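Moving a household, with 900 miles of evidence

2024-06-27

Filed under: Home, Complaints

The third quote came in at 2,000 dollars more than the first, and the man who wrote it wanted me to know it included "mindful handling." I asked what the other kind was. He said I would be surprised. I have moved six times as an adult, so I doubt it, but I let him have his moment.

We are leaving Trerbridge in August. I've lived in this town long enough to have opinions about which post office clerk to avoid, and now I have to start over somewhere 900 miles away where all the clerks are strangers. My wife is calm about it. She made a spreadsheet in February and has been calm ever since.

My department is books and the kitchen. The kitchen is easy if you accept that you will eat off one plate for a month. Books are the problem. The mover's app, which is called Jevine and wants to send me notifications, let me enter 70 boxes of them before it showed a small yellow triangle. I tapped the triangle. It said "Are you sure?" I've had therapists who took longer to get there.

So I have been culling. The first pass was fun, in a mean sort of way. Out went the diet books, the three copies of the same spy novel, and a guide to a version of Windows that my nephew did not believe was real. The second pass was less fun. I found the cookbooks my mother wrote in, and a hardcover history of canals I have been about to read for two decades. Everything by then had an argument for itself. I sat on the floor with the canals for most of an evening and got to page 55, and I can tell you they are having a lot of trouble with the clay.

The used bookstore here is Van Leeuwen, on the corner by the bank, and it's run by Tineke Dijkstra, a woman who has never once paid me what I thought a book was worth. I brought her four bags. She went through them the way you'd go through a drawer after a burglary. She kept maybe a third, gave me store credit (for a store I am about to live 900 miles from), and told me the canal book was good and I should finish it. I had not meant to put the canal book in the bag. I took it home again.

The other thing about moving is the advice. People who can't help you carry a couch will tell you to roll your shirts, photograph your outlets, put a coin on a cup of ice. My brother-in-law swears by Grendex tape and no other tape. He mailed us a case of it. It sticks to the box, the floor, the cat and the side of your own hand, and it makes a noise coming off the roll that has ended two phone calls so far. I will say the boxes have stayed shut.

Plastic, plastic, and a table.

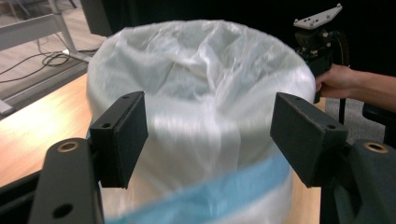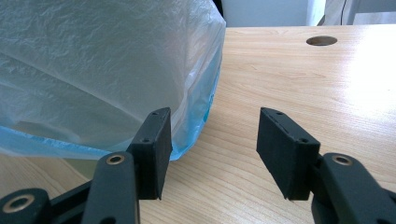
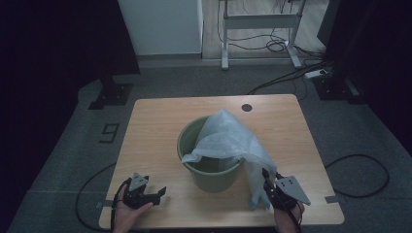 The part I didn't plan for is how rude the house gets. You take the books off a wall you have looked at for years and the wall turns out to be two different colors, neither of which you would have picked. The hall echoes. There's a dent in the baseboard behind the big shelf that I'm fairly sure I made moving in, and I had forgotten it so completely that I got angry at whoever did it.

My wife says I should write to the people buying the place and tell them about the back door, which has to be lifted a little as you close it. I've started that letter three times. It keeps getting longer. So far it covers the door, the kitchen window in winter, which neighbor will bring you tomatoes and which will bring you zucchini, and a paragraph on the water heater that I think is some of my better work - she has asked me to cut it to one page.

We went with the second quote, by the way. Nothing in it about mindfulness. They come on a morning in August, they want the driveway clear, and they've asked that all boxes of books be marked, so the crew can decide who gets them.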